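课程设计报告:桌面抓取单元的夹爪安装、标定与日常维护
学生:Imani Tillman 提交日期:2026年2月6日

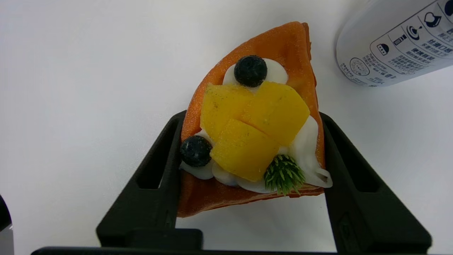 本报告写的是我在这个学期负责的部分,就是一台桌面机械臂的末端:夹爪怎么装,腕部相机怎么标定,坏了以后怎么修。路径规划和识别程序由同组的同学另外写报告,我这里只在需要的时候提到。中文不是我的母语,有些术语我是对照手册学的,如果用得不准确,请老师指正。

一、单元的组成

我们的单元放在 Cistbridge 实验室靠窗的一张白色台面上。它包括一台六轴机械臂、一个两指平行夹爪、一个装在腕部的小相机、一个控制箱和一台工控电脑。夹爪是 Jandar 的旧型号,实验室以前买的,到我手里的时候已经用了一段时间,没有原来的包装,说明书也只剩下电子版。手指不是原厂的,是上一届学生自己设计的黑色手指,中间开了长槽。开槽的目的是减轻重量,也让相机少被挡住一点。

抓取的对象是食品模型,我们主要用一个折起来的可丽饼模型,三角形,一头尖一头宽,外皮是橙色的,里面有蓝莓、芒果块和奶油。选它做标准件有两个考虑。第一,它的形状不对称,夹偏了马上看得出来。第二,它的表面有颗粒,不像方块那样平,对手指的接触面要求比较高。如果夹爪在这个模型上能稳定工作,换成罐子一类规则的东西一般没有问题。

二、夹爪的安装

拆装之前要先断电,并且把机械臂停在维护姿态,也就是腕部朝上、离台面比较高的位置。我第一次没有停在这个姿态,螺丝掉进了底座和台面之间的缝里,找了很久。

安装的顺序如下。先把转接法兰装到腕部,定位销对准以后再上螺丝,四颗螺丝按对角的顺序拧,每颗先拧到刚刚接触,第二遍再拧紧。然后装夹爪本体,插上航空插头,插头上的红点要对着法兰上的缺口。最后装手指。手指左右不能互换,虽然看起来差不多,但是相机一侧的手指根部有一个小倒角,装反了会碰到相机支架。我在两个手指的背面用油漆笔写了L和R,建议以后的同学保留这个标记。

线缆的走法我改过一次。原来的线从腕部直接垂下来,第六轴转到极限的时候线会被拉紧,相机偶尔断开连接。现在我在小臂上加了一个绑扎点,在腕部留出一个松的弯,弯的大小以第六轴转到两边极限都不绷直为准。改了以后,相机断线的情况到现在没有再出现。

三、零点与开度的标定

夹爪每次重新安装以后都要做零点。做法是让两个手指慢慢合拢,中间夹一片标准垫片,等电流升到设定值,把这个位置存为零点。不用垫片直接合拢也可以,但是自己设计的手指比较软,指尖先碰到,指根还有间隙,这样存下来的零点不准。

零点做完,再检查全开的位置。两个手指张开以后应该左右对称。我用游标卡尺从夹爪中心线量到两边指尖,如果两边的差别超过半毫米,就要松开手指重新装。

夹持力的设定花了我最多时间。模型的外皮是软的,力太大会把边缘压出印子,力太小在移动的时候会往下滑。我从很小的力开始试,每个力值连续抓12次,记录有没有滑动和有没有压痕。力值在控制器里是没有单位的数字,范围由厂家规定,所以我在报告里只写我们最后存在程序里的等级,是40。这个数字只对现在的手指和现在的指垫有效,换了任何一个都要重新试。

四、腕部相机的标定

相机固定在腕部,随着夹爪一起运动,所以它能一直看到两个手指。这对维护很有用,因为手指在画面里的位置应该是不变的。我保存了一张夹爪全开、没有抓东西的参考图像,每天开机以后拍一张同样姿态的,和参考图像叠在一起看。如果手指的边缘对不上,说明支架或者手指松了,先检查螺丝,不要急着重新标定。

手眼标定用棋盘格标定板,贴在台面上,不能有翘起来的角。机械臂走一组不同的姿态,每个姿态拍一张,然后用程序计算。我的经验是姿态之间的旋转要足够大,只平移不旋转的话结果会很差。第一次标定我就犯了这个错误,抓取的时候总是偏向一边,我以为是夹爪的问题,把夹爪拆了两次,后来指导老师看了我的姿态列表才发现原因。

台面是白色的,反光比较强。中午阳光进来的时候,奶油这种白色的部分和台面很难分开。我把曝光改成固定值,并且要求测试时拉上窗帘。这个办法比较简单,但是有效。

五、一次故障和修理过程

学期中间,夹爪出现了一个故障:合拢的时候正常,张开的时候到一半会停住,控制器报过流。重新上电以后可以恢复,过一会儿又出现。到那一天为止,计数器显示夹爪的开合次数是2,470次(这是从上一次清零开始计算的,不是总寿命)。

我按照从外到里的顺序检查。

首先检查线缆和插头。用手轻轻摇动插头,同时看控制器的状态,没有变化。用万用表量了每一芯,都是通的。

其次检查手指。把两个手指都拆下来,让夹爪空载开合,故障还在,所以和手指无关。

然后打开夹爪下面的防尘盖。里面的导轨上有一层发黑的油脂,混着细小的颗粒。颗粒的颜色和模型外皮的颜色接近,我推测是外皮上掉下来的粉末,但是没有办法证明。用手推滑块,到中间的位置可以感觉到阻力。

修理的方法是清洗和重新润滑。我用无尘布蘸清洗剂把旧油脂擦掉,齿条的齿缝用软毛刷刷,然后晾干。新的油脂用的是 Šimkus 的轻负荷导轨脂,是实验室仓库里现有的。油脂只需要很薄的一层,涂完以后手动推滑块来回走几遍,把多出来的擦掉。如果涂得太多,多余的油会流到手指根部,影响夹持。

装回去以后,重新做零点,再空载开合,没有再报过流。之后我又抓了一个下午的模型,也正常。这个结果只能说明清洗有作用,不能说明故障不会回来,所以我把防尘盖的检查写进了维护表。

在这次修理里我还发现,左边手指的指垫有一个角翘起来了。指垫是硅胶片,用双面胶粘的。我把两边都换了新的,换以前用酒精把旧胶擦干净。两边要一起换,只换一边的话两边厚度不一样,抓取的中心会偏。

六、维护表

现在单元旁边挂着一张维护表,内容如下。

每天开机后:看线缆有没有被拉紧;拍参考姿态的图像并对比;空载开合几次,听有没有异常的声音。
每周:用干布擦手指和指垫;检查手指螺丝;擦相机镜头,只能用镜头布。
每月:打开防尘盖看油脂的颜色;检查法兰螺丝;备份控制器参数。
每次更换手指或指垫以后:重新做零点,重新试夹持力,更新参考图像。

参数备份放在组里的共享文件夹,文件名写日期和操作人。以前的备份没有写操作人,出了问题不知道问谁。

七、还没有解决的问题

第一,手指的刚度不够。夹比较重的东西时,指尖会向外张开一点。我画了一个加厚的版本,槽缩短了,但是打印店的排期很长,这个学期没有来得及装上。

第二,夹持力的试验只在一个模型上做得比较完整,其他模型每个只试了几次,数据不够,我没有放进报告。

第三,开合次数的计数器在断电以后有时会丢失最后一段数据。我现在的办法是关机以前手动记在本子上。Mirkbridge 校区的另一个小组有同样的控制器,他们写了一个自动记录的脚本,答应在5月以前给我们一份,到时候由接手的同学来安装。

附:交接时需要确认的物品
内六角扳手一套,标准垫片一片,游标卡尺一把,棋盘格标定板一块,备用硅胶指垫6片,导轨脂一支(已开封),维护记录本一本。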